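Avari Laboratory Newsletter
Equipment and Methods
January 14, 2018

Gripper Comparison Moves to Cloth Handling

The Avari Laboratory has completed the second stage of its gripper comparison, which began in October with rigid parts and has now moved on to clothing. The purpose of the comparison is to settle which finger design will be fitted to the two-arm workstation for the coming year, and whether the present wrist cameras should be kept. Two designs remain under review: the Clomumar finger, which is long and tapered with an opening near the tip, and the Galang finger, which is shorter and carries a flat rubber pad.

Cloth was chosen for this stage at the request of several member departments. A shirt has no fixed shape, and a finger that does well with boxes and bottles may slide over a fold or gather more fabric than intended. The Clomumar finger comes to a narrow end, and the operators were asked to report on how well they could place that end using the wrist view alone.
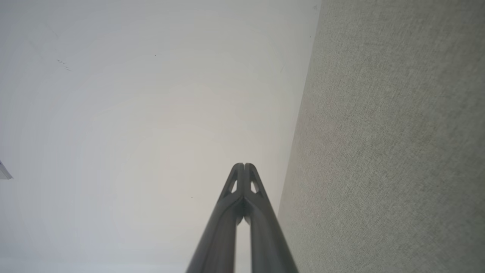

Wrist camera view of the Clomumar fingers, with the tips brought together.

The wrist view received favorable comments. Both tips stay in sight when the gripper is closed, and operators said they could judge the line between the fingers without turning to the overhead monitor. The main complaint concerned the lower part of the fingers, which takes up a good deal of the picture. The laboratory has asked the supplier whether the camera bracket could be raised by 5 millimeters. No change will be made until the supplier has confirmed that the bracket clears the wrist joint.

In all, 401 grasp attempts were logged over 18 sessions. Each attempt was entered by the operator as held, slipped or missed, and a second operator reviewed the entries at the close of each session. The two finger designs were used on alternate days under the same controller settings. Arm speed was held at 58 percent of the rated maximum throughout, as higher speeds had caused the cloth to swing in early practice runs.

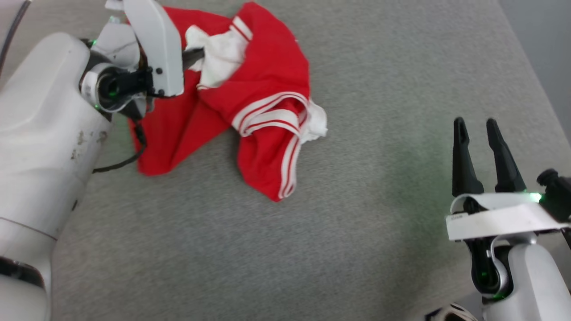
Left gripper closed on a red garment with white trim; the right gripper is open.

Operators found the one-arm lift to be the simpler exercise with either design. Passing a garment between the arms took longer to learn. With the Clomumar fingers, the second gripper could be brought in close to the first without the two bodies touching, and this was noted in nearly every session report. The Galang fingers gave a firmer hold on thick hems – several operators preferred them for that reason – but their shorter reach left less room for the second arm. Collars and sleeve edges were the most reliable places to take hold with both designs.

The Fesstead controller performed without a fault during the sessions. One request from the operators has been passed on: the closing force is set at present through a menu, and they would like it placed on the hand control.

Cables were a recurring subject in the reports. The laboratory will review their routing on both arms before the next stage, and staff are asked to check that each wrist plug is fully seated before power is applied. Labels should be left in place on the cables when arms are serviced.
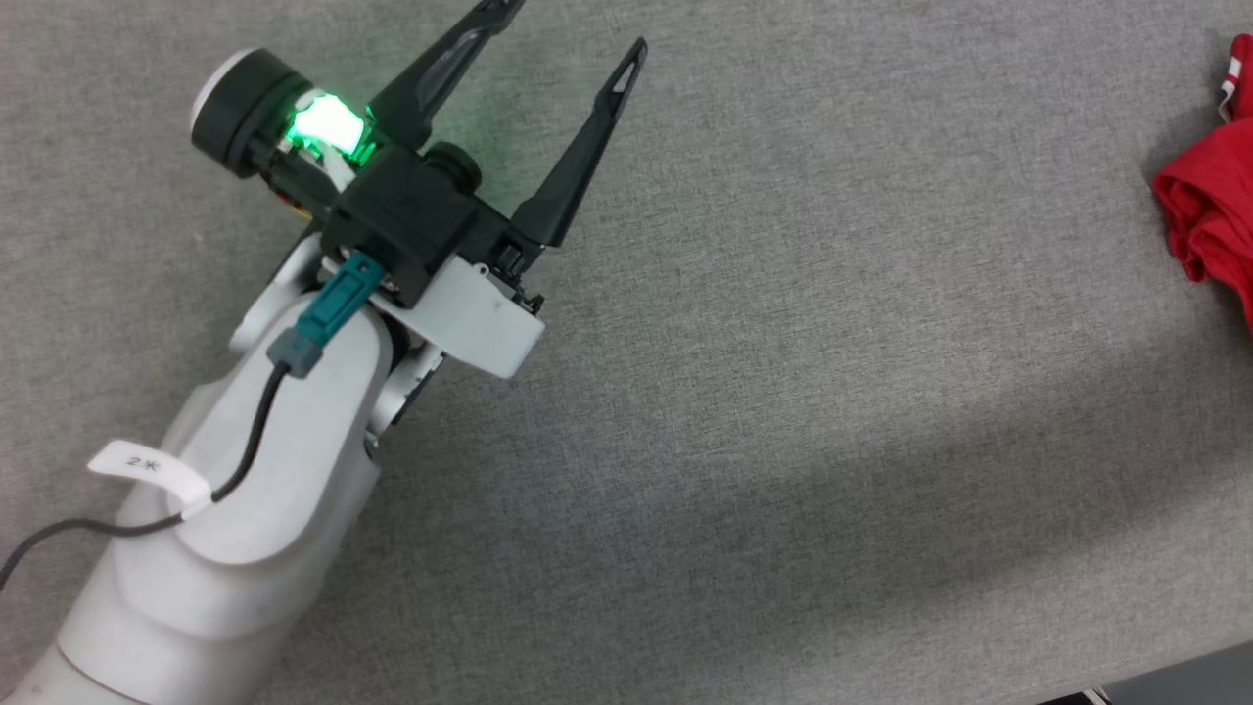 Reading time: 3 minutes

A decision on the fingers has been put off until the third stage, in which towels and knitted items will be used. Departments that wish to propose garments should send them to the laboratory office, clean and marked with the name of the department. The full session logs are available to members on request. Members who would like to see the workstation in use may arrange a visit through the same office – groups should be kept small, as space beside the table is limited.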